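Search this archive Search Advanced search Clear

5. What went wrong: the silent drop

5.1 The fault

Of the 1000 folding demonstrations we collected with hand-held grippers for the Bokatholm study, 798 survived into the training set. Most of the casualties were of the ordinary kind: a doorbell, a cat, a battery. We say no more about them. The remainder were lost to a single fault that we took far too long to find, and this section is an account of it, written in the hope that other groups will be embarrassed for a shorter time than we were.

The fault can be stated in a sentence. On some recordings the jaw signal from the right-hand gripper stopped updating while everything else carried on, so that the log showed a jaw frozen at its last known opening and the video showed a jaw going cheerfully about its business. We call this a silent drop. The recording software, which we wrote, did not complain. It had been told to repeat the last good value if a new one was late, and it did so with a loyalty that we have rarely met in software.

A policy trained on such data learns something, and what ours learned was to hold on. In bench trials on the Fovik arm it would close on a waistband, lift it, carry it to the right place and then decline to let go. On one trial in June it folded a pair of trousers, kept hold of the hem, and dragged the finished fold off the table on its way back to the home position. The overall score for that trial was recorded as "partial success" by an author who had by then lowered his standards.

5.2 Why denim

The drops were not spread evenly. Tea towels hardly suffered at all. Shirts suffered a little. Jeans were dreadful, and for some weeks the working theory in the group was that denim was simply hard, a theory with the great merit of requiring no work. Thick seams do load the jaws more than a cotton hem does, and people squeeze harder when they feel resistance. They also turn the wrist further, trying to get a jaw under a doubled layer without pushing the whole garment away.

It was the wrist and not the squeeze that mattered. The cable on our gripper leaves the module and runs down the front of the handle, past the fingers. If the wearer rolls the wrist far enough, the cable is pulled against its socket. The plug did not come out, which we would have noticed. It shifted by a hair, enough to break the jaw line and leave the power lines touching, so the indicator stayed green throughout. The light, we should explain to readers tempted to trust theirs, was wired to the power supply and had no opinion about data.

Figure 4. Folding jeans on a bed with the hand-held gripper. The black cable runs from the module down the front of the handle; the indicator on the module is green. 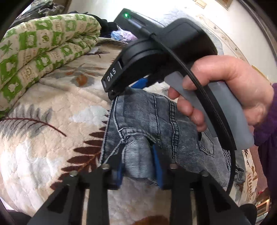 Quezada remarked on reading a draft of this section that we were being too kind to ourselves, and that a light which means "I have electricity" should never have been put where a person would look for "I am recording". He also asked why the check on jaw movement had been left until after collection, when it would have cost one line of code during it. We have no good answer to the second point. The honest one is that the check existed, in a script called Rutitz, and that everyone believed somebody else was running it.

5.3 Finding it

Our first attempt at a diagnosis was to replay the bad recordings and look for a pattern in the timestamps. There was none, the timestamps being perfect. Our second was to change the garments, which moved the failures about in a way that seemed to confirm the denim theory and delayed us further. The cause came to light when Rutilio Quezada folded jeans at a desk with the jaw trace showing live on a screen beside him, and noticed that the trace went flat each time he reached across his body for the far leg. He repeated the reach with no jeans at all. The trace went flat again. The denim theory was withdrawn without ceremony.

We then taped the cable to the handle with a short loop of slack near the socket and recorded a further 24 demonstrations with exaggerated wrist roll, all on jeans. The jaw signal held in every one. We do not offer this as proof that the fault is gone, only that we could no longer bring it on by trying.

5.4 Safety

A gripper that will not release is comical with trousers and less so with a sleeve that has an arm in it. At no point was the trained policy run near a person, but it was run near a Shimada bench camera, whose strap it took hold of and kept. The arm went on to its home position as instructed. The force limit stopped it before the camera left its mount, and the operator used the stop button as well, for peace of mind.

Two changes followed. The arm now opens its jaws before any homing move, whatever the policy would prefer. The recorder marks a missing jaw reading as missing, and if the gap lasts longer than 2 seconds it sounds a buzzer, a noise so unpleasant that wearers check the cable before starting in order to avoid it.

5.5 What we did with the bad data

We considered repairing the frozen signals by estimating jaw opening from the video. This works well when the jaws are in plain sight and poorly when they are buried in cloth, and a folding task buries them in cloth at every moment of interest. We dropped the affected recordings. A policy retrained on the remaining set let go of its trousers in the bench trials, though it is now slightly early about it, and waistbands in particular tend to arrive from a greater height than we would like.

Related items in this archive
Jaw wear in low-cost hand-held grippers
Missing or merely late? Handling gaps in sensor logs
Bokatholm study: notes on collecting in the home
Homing moves and held objects: a short safety note
Cable strain in worn and carried devices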